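Todum Help Exchange > Student Projects > Robot hands and arms

Hand pushes the small part away when picking it from the table (Arkum task, student team)

Posted by bangera_student2 on 31/01/2023
Viewed 2715 times

Hello to all. I am a member of a student team at Bangera and we prepare for the Arkum challenge, which will be in July. English is my third language, so please excuse me if I use a wrong word.

The task is called "the electrician's bench". On the table there is a junction box without lid, with a metal DIN rail inside. There are also other electrical items, such as wall switches and a socket. The robot has one arm with a hand with fingers, and it must take a small dark cylinder from the table and place it upright in the box at the rail. The cylinder may lie in any direction when the run begins. We have four minutes for each run, and we may not touch the arm during this time.

Our table is covered with soft white foam, because the rules ask for a soft surface and we also do not want to damage the fingers. The foam is fixed with tape. The box stands in the middle and the arm comes from the right side. I attach our practice table so you can understand the distances.

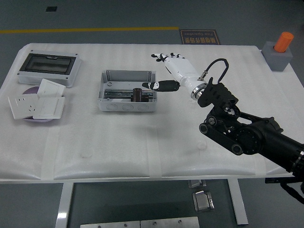
standano_fan asked in the comments whether the fingertip speed is the same for the whole closing movement, and whether we have tried the same grasp on a hard surface. Yes, it is the same speed from open to closed. On a hard surface we did not try it, I will answer below when we have done it.

Now the problem. When the cylinder stands upright, the grasp is good almost always. When it lies on its side, the fingers arrive first and push it towards the box, and the thumb closes on air. Sometimes the thumb arrives first, and then it rolls the other way. We changed the height of the wrist many times. If the wrist is too high, the fingertips slide over the top of the part. If it is too low, the fingers press in the foam and the hand reports too much force and stops.

We made 50 tries with the part lying down and I am ashamed to write the result here. My colleagues want to put a better camera, but I think the position is already known well enough and the fault is in the movement. Who is right? And is there some usual method for a cylinder which lies on a soft surface?

I add one more view, with the part lying in front of the fingers. The hand is curled towards the table, and the thing I worry about is the space under the fingertips.
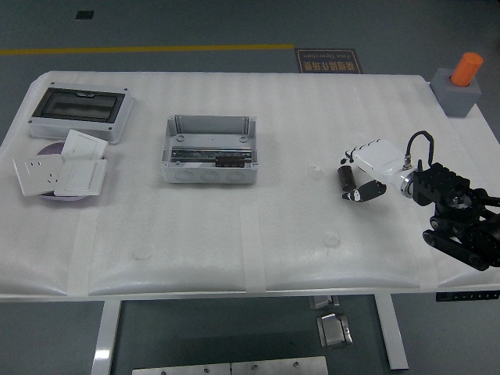 With a stiff table we could let the fingertips touch the surface and slide along it, as a person does when picking up a coin. With the foam I am afraid they will catch in the surface and pull it. The tape holds the foam at the front edge, but in the middle it can move a little. I did not find this explained in the team guide, only that "the surface should be compliant", and this does not help me much.

Thank you for any advice, also for criticism.

gearbox_and_tea
Reputation 2140

Your thinking is right, I would leave the camera alone for now. If the upright grasp works nearly every time, you know where the part is.

I had the same trouble with short round parts. What worked for me was to stop closing everything together. Bring the thumb down first, to one side of the cylinder, and keep it there like a small wall. Then close the fingers slowly from the other side. The part rolls until it meets the thumb and it cannot go further. The direction matters very much. The thumb and the fingers must be on the two long sides, so you have to turn the wrist to match how the part is lying. If you come along its length you will only push it.

For the height, do not use one fixed number. Go down slowly until the force rises a little above its normal value, stop, then lift by a very small amount and close. Foam is not the same height everywhere, especially near folds and tape, so a fixed height will be correct in one place and wrong in another one. Write down the force at which you stop, you will want it later.

Also check your closing speed. Fast until near the part, then slow for the last piece of the movement.

wombat_lab

Put some grippy tape on the fingertips. Fixed ours.

standano_fan

I agree with the first answer about the thumb, but please think also about what comes after. You need the part upright in the box, and you are picking it while it lies down. So the wrist has to turn it before the hand goes inside. Check that the hand still has room between the walls of the box after this turn. We had a beautiful grasp and then our knuckles hit the wall each time, and we lost two weeks of work.

If there is no room, pick it nearer to one end, so that the other end sticks out past the fingers and can go in first. The grip is weaker this way, so move slowly.

About the grippy tape, read the rules before. In some events it is allowed only if it is on the hand at inspection.

bangera_student2

Thank you to all three. We tried the thumb first this evening and the cylinder stays between the thumb and the fingers much more often, even when our angle is not perfect. The slow descent is not programmed yet. I have measured the room inside the box and it is tight, so I will try to hold the part near the end, and I will write again in this topic when the turning movement is ready.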